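Jul 14, 2026

Folding diary, day after the big retrain

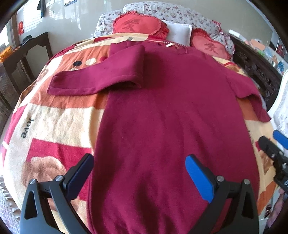

Morning

The maroon fleece again! I picked it on purpose, because the fuzzy ones used to wreck us. One sleeve folded over the body, the other still out to the side, and that busy throw underneath with its orange and red blocks and the word "love" on it. Six months ago I would have begged for a plain gray sheet. Now I want every blanket I can get.

The idea Thijs Verbeke and I have been chewing on since March is simple enough to fit on a napkin. We used to record a fold from start to finish and train on the whole thing. Now we also stop halfway, mess up one sleeve, and record only the recovery. Short clips, lots of them, all with the hand-held grippers. We've got 1078 now, counting the ones from the Tuvthorpe house.

Afternoon

Results came in while I was eating lunch and I got soup on the keyboard. Out of 100 test folds on the Randik arms, the old policy finished 41... no, wait, that was the towel set. I need to look that one up before I write it down. But the new one finished 70, on garments it had never seen, and I checked that number twice!

What got me was watching it miss a cuff, back off, and go in again a little lower. We never labeled anything as a "retry." It picked that up from the recovery clips (I think, and Thijs thinks so too, but we need the run without them to be sure).

It still failed 3 times in a row on the same hooded thing. Hoods are tomorrow. Must also charge the spare batteries and write back to Greenberg about the cotton shirts.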